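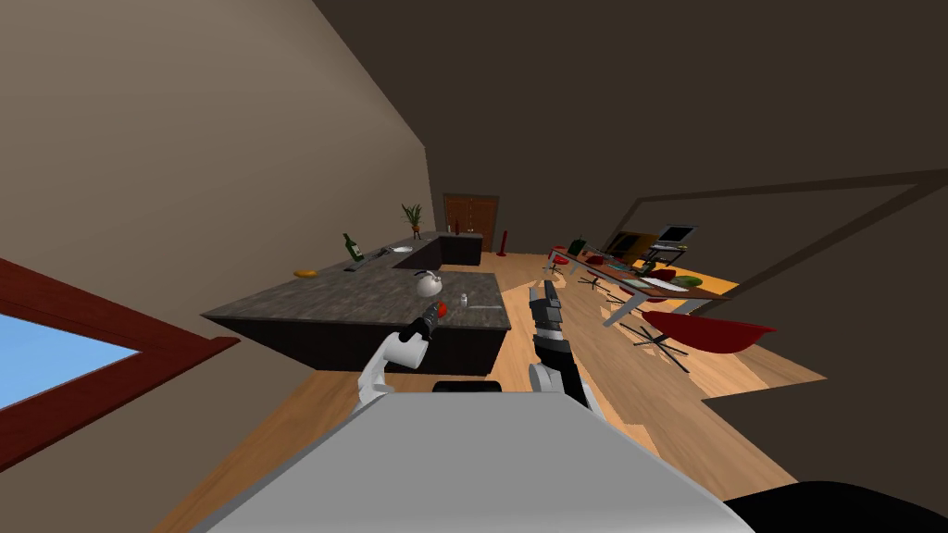

I had been meaning to visit the Trustholm student robotics club for the better part of a year, and in January I finally took the afternoon train out for their open day. What a lovely, noisy place! The project this term is called Narkimen, a kitchen helper with two arms that so far lives only in simulation, and the students have built it a whole room to work in, with an island, a long dining table and a door at the back.
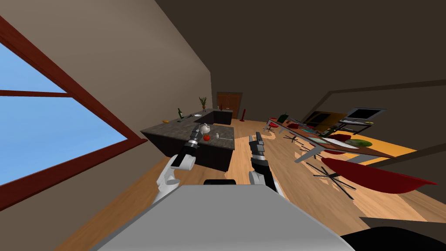 They were kind enough to let a complete beginner sit down and drive for a while (I went straight for the tomato, with mixed results). Each student has to log 46 practice runs before joining the contest team, and I can see why, as judging how far away the counter is takes much more patience than I had brought with me. The girl at the next desk had filled half a notebook with notes on her elbow angles.

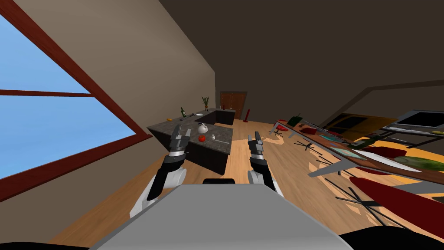
After tea we heard about the Ibarra Cup, which the club enters every spring. The shared archive now holds 1444 runs, good and bad, and the team goes back over the bad ones together on a big screen, which I thought was rather brave of them. They also switch over to the gripper's own view, and I found that one much harder to read, though the younger members seemed perfectly at home in it.
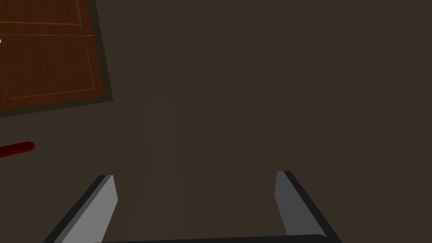 Getting there

The club meets upstairs in the Wuvetti building, roughly 300 yards from the station. Doors open at 2, and the side entrance is the easier one if you have a stroller.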